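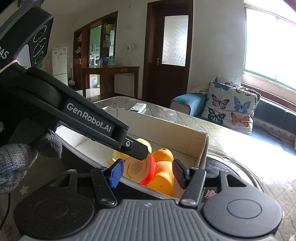
Two hand-held grippers at a box of toys, right-hand unit's view not implied; gloved operator at left.

Print this page | E-mail this page

# Gumarholm hand-held gripper pair: set-up and care card

Maintained by the Herkerau equipment group. Card owner: Malathi Chettiar. Technical review: Sohail Orakzai.

## Scope

This card covers the preparation, routine care and minor repair of the two hand-held grippers used for the Gumarholm household recordings. It accompanies the data and should be read before either unit is opened. Processing of the recordings is described in a separate document.

## Before a session

1. Lay both units on a clean, flat surface with the fingers open.
2. Wipe the lenses with a dry lens cloth. Do not use spirit or household glass cleaner.
3. Open and close each gripper fully by hand. Movement should be even across the whole travel.
4. Check the pivot bolts by touch. A bolt that turns under finger pressure is to be tightened with the short driver in the kit and entered in the log.
5. Inspect the finger pads for lifting corners. The colour of a pad has no bearing on its grade; the grade is recorded in the log.
6. Confirm that cables hang clear of the fingers and of the operator's wrist.
7. Record 3 short test grasps with each unit and play them back before work begins.

Work gloves may be worn. Operators who change gloves during a session should repeat the test grasps.

## Work on soft surfaces

Some tasks are carried out on beds and sofas. A box placed on a mattress may tilt when pressed from one side. This is acceptable and need not be corrected between grasps, but the operator should avoid resting the weight of the unit on the box. Lint from quilted covers collects at the pivots and should be brushed out at the end of the session.

## Service intervals

Pads: replace after 500 grasps, or sooner if the surface is torn.
Pivot bolts: remove, clean and refit every 2 months.
Cables: inspect at each session; replace if the outer sleeve is split.
Labels: do not remove. Report any label that can no longer be read.

## Replacing a pad

Loosen the old pad from the back edge with the plastic blade. Clean off the remaining adhesive, fit the new pad flush with the tip and leave the finger open overnight. Both pads on a unit are normally replaced together. Where only one is changed, Yeshi Worku must be informed so that the recordings can be marked.

## Known limitations

- Strong daylight from a window can wash out part of the view. Recordings affected in this way are kept and flagged.
- Opening width was not calibrated for sessions recorded before December.
- Wear on the pads is judged by eye and may differ between inspectors.

## Related items

- Zeltudberg spare parts list
- Warraich charging cabinet: safe use
- Gumarholm session log template
- Storing lenses and cables over winter

Contact: Shabnam Tanoli, equipment desk, Herkerau | © Herkerau | Back to top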